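Barkari na copa da empresa: seis semanas a ensaiar um braço robótico no ecrã

Trabalho na cozinha da Baretti, servimos almoços a 30 pessoas, e quando a direção falou em pôr um braço robótico na copa eu fui das que torceram o nariz. Antes de comprar fosse o que fosse, deram-nos uma licença do Barkari, um simulador onde se monta a cozinha em 3D e se põe o braço a fazer as tarefas. Custa 209 euros por mês. Calhou-me a mim experimentar (sou a única que não foge do computador!) e fiquei bem mais convencida do que esperava.

A cozinha que usei é uma das que já vêm no programa, com parede de tijolo, lava-loiça escuro, uma taça com fruta na bancada. A nossa é bem mais feia, mas para perceber até onde o braço chega dentro da cuba serviu perfeitamente.
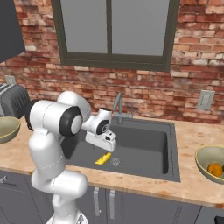 O que me agradou

A instalação levou 20 minutos, já com o café pelo meio. Os menus são claros, roda-se a câmara com o rato e pode-se parar tudo a meio de um movimento para espreitar onde está a garra. Foi assim que dei com uma coisa em que o vendedor nunca tinha tocado: a base fica encostada aos armários, mesmo à frente do balcão. Ora é ali que eu estou de pé metade da manhã! Levei isso à reunião e mudámos o plano, o braço fica com o turno depois do almoço e nós com a bancada livre até lá.

E as colegas participaram, o que para mim vale muito. A mais cética passou uma tarde inteira a mudar a fruta de sítio e acabou a pedir que a lavagem dos tabuleiros fosse a primeira tarefa a sair-nos das mãos. Já o empratamento ninguém quer largar, e ficou escrito que não se mexe.

A vista de cima é a minha preferida. Percebe-se logo o espaço que sobra na bancada e de que lado convém deixar os pratos.

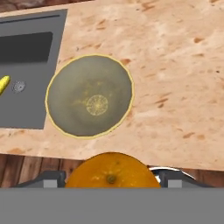

A laranja entre os dedos da garra, com o prato e o lava-loiça à esquerda.

O que me irritou

Os textos de ajuda estão mal traduzidos, e o erro 3311 apareceu-me tantas vezes que já o sei de cor (resolve-se fechando e abrindo o programa, enfim). Também não há maneira de pôr pessoas na cozinha. Para uma ferramenta que serve para decidir como vamos trabalhar, é uma falha grande, e tive de marcar os nossos lugares com caixas cinzentas.

Experimentei também o da De Smet, mais bonito, só que sem a vista de cima. Fico com o Barkari. Quatro estrelas em cinco, e a quinta dou-a quando arranjarem a ajuda em português.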